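Drimcombe Learning Rooms: progress report to the Kiven Fund

Prepared by Rebecca Monti, project lead

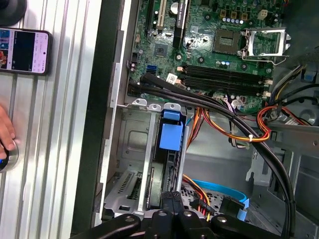 An opened desktop computer case on its side, with a phone lying nearby.

Print this page | E-mail this page

Period covered

This report covers the months since your second payment reached us. Spending is in line with the budget we agreed in May, apart from heating, which has cost more than we allowed for.

Attendance

The evening classes in English and basic maths are both running. We have had over 100 enrolments. The maths group started slowly and we moved it to a later hour, after which numbers picked up. The Trevoditz Road site is still the busier of the two — it is on the bus route and has a proper waiting area.

Staffing

Halyna Symonenko joined as a part-time tutor and has taken on the beginners' English group. One tutor left in the autumn and we have not replaced her. Her learners were moved into other groups, and 4 of them have asked for a different evening. We are trying to arrange this.

Equipment and rooms

We spent £3000 on desks, chairs and second-hand desktop computers. The back room at Trevoditz Road has been painted. The roof leak reported last time has been patched, but the landlord has yet to give a date for the full repair.

Problems

Childcare is the reason learners most often give for missing a class. We asked the Sultana Centre next door about sharing its crèche and are waiting for a price.

Next steps

Exam entries for the maths group are due shortly. We would like to discuss moving the unspent travel money to childcare, and will send a revised budget for your approval.

Last updated: 23rd January
Filed under: Grant reports, Adult learning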